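Stillcombe Users' Group – notes from the meeting, 2018-08-14

I'm typing these up from my scribbles, so shout if I've got you wrong. We started a bit late as the projector wouldn't talk to my laptop.

1. Clipboard manager
We've been trying Diltari at home since March and opinions are split. I like it, mainly for the search box, but two of us have had it swallow a copied password and keep it in the history. We agreed to switch off the history for anything copied from a password program. I'll write up the steps and send them round.

2. Duplicate contacts
Gimmont's clean-up tool went through my own address book and merged more than 40 entries, including a dentist and a plumber who share a surname – so do make a backup first! We'll stick with the free version for now. It only handles one address book at a time but that's plenty for most of us.

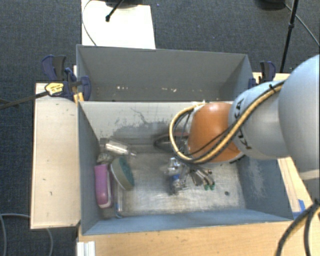
3. File renaming
Baloch version 7 is out and the preview pane is finally back. It still trips over accented letters on my machine, and I've reported that on their forum. Please bring a folder of badly named holiday photos next time and we'll have a go together.

4. Any other business
Tea money is due. The spare keyboard is still in the cupboard if anyone wants it.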